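Canmont adds speckled cups and serving trays to its tableware range

18 April 2020

Canmont today added 13 items to its Julumico line of everyday tableware. The new pieces are on sale now through the company's website and by mail order. They include tall cups, shallow trays, side plates and two sizes of serving bowl.

The Julumico line began with a set of plain dinner plates and has grown a few pieces at a time. Customers who wrote to the company over the past year asked most often for a taller cup and for a tray that could go from the counter to the table without spilling what was on it. Both are part of the April release.

All of the new pieces can be washed in a dishwasher. The cups and bowls can go in a microwave oven. The trays should be kept out of the oven and away from burners. 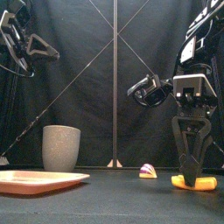 Color was the main subject of the design work for this release. Earlier Julumico pieces came in white only, and Canmont wanted shades that would sit well together on one table without matching exactly. The cup is gray with small flecks over a matte surface, and it is wider at the rim than at the base. The shallow tray is salmon pink, with a raised rim along its edge. Both colors will stay in the range through next April, when the company will decide whether to add more.

Design work was carried out with the studio Ó Briain, which also drew the first Julumico plates. Packaging is by Prodent. Each cup ships in its own carton with paper padding – there is no plastic wrap in the box – and trays are packed flat in pairs.

The first run is limited to 2000 cups. Trays, plates and bowls will be made in larger numbers and are expected to stay in stock. Stores that already carry the line can order the new pieces in cases of 20, and mixed cases are available on request. Orders over $50 ship free within the continental United States.

Customers who own earlier Julumico plates will find that the new side plates stack with them. The serving bowls are a new shape and stack only with each other.

Replacement pieces can be bought singly. Items that arrive chipped or broken will be replaced at no charge if the company is told within 20 days of delivery. Please keep the carton until the claim is settled.

Samples and a price list are available to stores and press on request from the Canmont sales office.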